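Planning a budget for hand-held gripper stations

Lakshmi Murthy, 11 Jul 2021

Most first budgets for a gripper station list the grippers and stop there. The grippers are the easy part. Start with the tasks you want recorded, write down every object those tasks need, and price the room last.

Step 1. List the appliances

For household tasks you need things with lids, doors and knobs. Small ones are fine. A compact washing machine fits on a table, and one person can move it when you change the layout. We set aside $800 for appliances and props per room and put it on its own line, apart from the grippers.
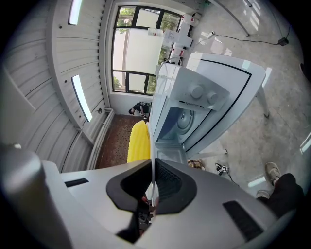 Should you buy appliances new or used?

Buy used for anything that only has to open, close and turn. Save the new purchases for items that will be plugged in and run, and have those checked before the first session.

Step 2. Count hands, then add spares

Each operator needs two grippers. Add one spare pair for every three operators. Our quote from Walline came to $1453 per pair with markers and cables, and Fadport wanted $244 more for the same set with a longer warranty. We took the Walline quote and bought spare fingers with the difference. Ask both kinds of supplier how long replacement fingers take to ship. Ours took until March, and two operators had to share.

Step 3. Give each operator floor space

Put a low table in front of each person and leave room to step back with both arms out. Draw this on paper before you order furniture. Rooms that look big enough on a plan fill up once chairs, bags and cables are in them.

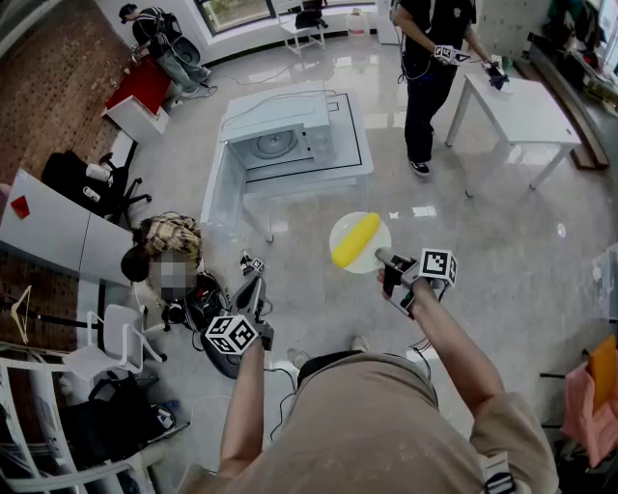

Cables deserve their own line too. Barış Baysal priced ours at $151 per room, covering extension cords, power strips and floor covers. We had left the covers out of the first draft and ended up paying for rush delivery.

Step 4. Plan for head cameras

If you want a view from the operator's head as well as from the grippers, add one camera and mount per person. Check the weight with the mount on. Also budget for storage, and ask whoever handles the files how many days of recordings they want to keep on site.
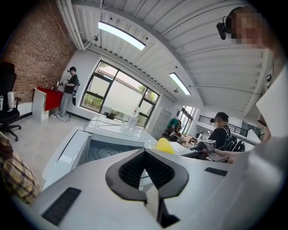
Gripper view of a shared workroom, with head-mounted cameras in use.

Step 5. Get the order signed

Send one sheet per room with four lines: grippers, appliances and props, cables, cameras and storage. Kianoush Vahidi approves ours at Erndale and sends back anything without a supplier name next to it. Keep the old quotes in the same folder, as you will want them for the second room.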